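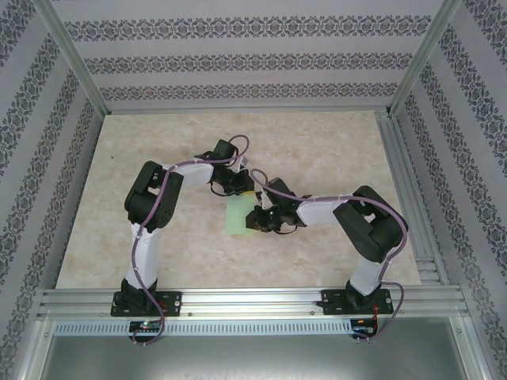
Zwei Roboterarme über einer hellgrünen Unterlage

Start · Fragen · Forum · Szenerien · Hardware · Anmelden

Lesezeit: 5 Minuten

Frage: Reiseberichte im Simulator, wie haltet ihr eure Flüge fest?

Gestellt von Burgi Thaler

Hallo zusammen,

ich fliege seit Februar mit einem gebrauchten Rechner und einem Joystick quer durch die Gegend und bin völlig hin und weg! Angefangen habe ich mit Platzrunden, inzwischen hangle ich mich in einer kleinen Einmotorigen von Grasplatz zu Grasplatz, immer nach Sicht und möglichst tief. Meine große Tour heißt bei mir "Zurnusura-Runde", 14 Etappen, die Hälfte davon habe ich schon.

Jetzt mein Problem: Ich möchte mir merken, wo ich war, was das Wetter gemacht hat und wo ich mich verfranzt habe (oft!). Bisher schreibe ich auf Zettel, die dann unter der Tastatur verschwinden. Außerdem vergesse ich mitten im Anflug natürlich jedes Mal, einen Screenshot zu machen.

Wie macht ihr das? Papier, Tabelle, irgendein Programm, das mitschreibt? Und wie viel notiert ihr überhaupt? Ich will am Ende etwas zum Durchblättern haben, gern mit Bildern.

Liebe Grüße
Burgi

3 Antworten

Antwort von Clémence Bouvier (vom Fragesteller als hilfreich markiert)

Hallo Burgi, was für eine schöne Frage, da gerate ich gleich ins Schwärmen. Ich führe seit Jahren ein Bordbuch und würde es nicht mehr hergeben!

Bei mir läuft es zweigleisig. Den Streckenverlauf schreibt Triveo im Hintergrund mit, das ist ein kleines Zusatzprogramm, das alle 5 Sekunden Position, Höhe und Geschwindigkeit sichert. Nach der Landung speichere ich die Datei unter Start- und Zielplatz ab, dann finde ich sie auch wieder. Wenn dein Rechner älter ist, stell das Intervall ruhig höher, für eine gemütliche Sichtflugstrecke reicht das locker.

Der eigentliche Bericht entsteht von Hand. Direkt nach dem Abstellen des Motors, noch im virtuellen Cockpit, tippe ich ein paar Zeilen: Abflugzeit, Wind, Wolkenuntergrenze und eine Sache, die mir aufgefallen ist. Wenn ich damit bis zum nächsten Abend warte, wird es nur noch eine Liste von Zahlen. Mein liebster Eintrag ist der Anflug auf Barroso, bei dem ich 700 Fuß zu hoch ankam und zweimal durchstarten musste. Davon habe ich kein einziges Bild, aber den Text lese ich immer wieder gern.

Zu den Screenshots: Leg die Funktion auf eine Taste am Joystick, am besten auf eine, die du mit dem Daumen erreichst. Und falls dein Simulator eine Wiederholungsfunktion hat, nimm sie! Flug beenden, zurückspulen, Außenkamera, in Ruhe knipsen. Im Anflug gehören die Augen nach draußen.

Antwort von Crescencio Salcedo

Tabelle. Datum, Start, Ziel, Flugzeug, Flugzeit, fertig. Bilder in einen Ordner pro Etappe. Hab mal 16 Spalten gehabt, ausgefüllt hab ich davon vier.

Antwort von Mafalda Brandão

Ich oute mich als Papierfan! Ein kariertes Heft, links klebe ich einen Kartenausschnitt ein und zeichne die geflogene Linie mit Buntstift nach, rechts kommt der Text. Die Umwege sehen auf der Karte am besten aus, also bitte auf keinen Fall schummeln. Bilder drucke ich klein aus, immer mehrere auf ein Blatt, sonst frisst es zu viel Tinte.

Was Clémence zur Wiederholung schreibt, stimmt, aber schau vorher nach, wie viel dein Simulator davon aufhebt. Bei mir waren es in der Grundeinstellung nur die letzten Minuten, und mein herrlicher Start in Trernham bei Morgennebel war weg. Lässt sich bei mir in den Optionen unter "Aufzeichnung" ändern, bei dir heißt es vielleicht anders.

Und erzähl unbedingt, wie die restlichen Etappen laufen, ich will mitlesen!

Ähnliche Fragen
Joystick driftet nach links, Totzone einstellen?
Welche Kleinflugzeuge eignen sich für kurze Graspisten?
Sichtflug ohne GPS: Wie übt ihr Koppelnavigation?
Ruckler beim Landeanflug auf große Flughäfen
Bordbuch nach Neuinstallation leer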